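Step 3: Budget for everything that isn't an arm

By now you'll have your quote for the arms themselves, and I'd bet it's the number you've been carrying around in your head as "the cost of the project". I did the same when we planned our first two-arm bench at Hercombe, and oh, the spreadsheet got longer after that! So put the kettle on and let's work through the rest of it together.

Start with the bench. Two arms mounted at the front corners need something rigid to bolt to, so price a proper rail along the front edge before you fall in love with a tabletop. Then walls, if you want the background to stay the same colour all day -- plain painted panels on three sides will do nicely.

Next come cables. Each arm wants enough slack to reach the middle of the table and fold back again, and the extra has to hang somewhere it won't snag. I order 2 spares for every arm and have never regretted it.

Last is the stock, the bits and pieces the arms will be handling. Ordinary groceries are grand for this, and a wire basket to keep them in costs next to nothing. Mix your shapes and packaging: boxes, pouches, a pump bottle, something small and round.

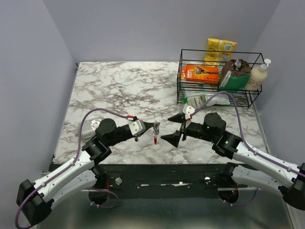

Bottles and little containers in the middle, the bigger shopping in the basket at the back.
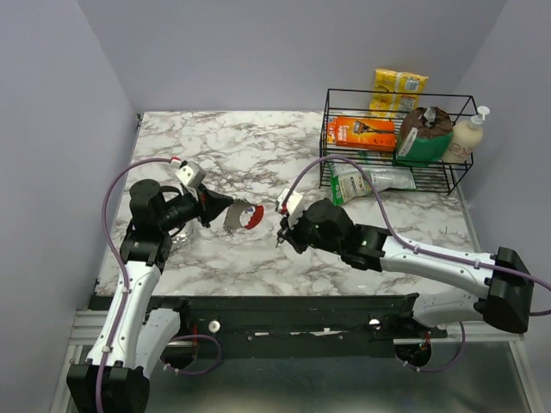

Cassim wrote in to say the grocery line caught them out: they'd allowed for one shop and ended up replacing crushed packets every month, so they now set aside $164 for a 6-month run and top it up if the chips go first.

I've pinched that idea for our own sheet. While you're in there, add a row for spare gripper fingers and another for freight, which Pullow and Calov both quote separately. Allow 4 weeks for delivery as well, and don't book your bench time until the boxes are in the building.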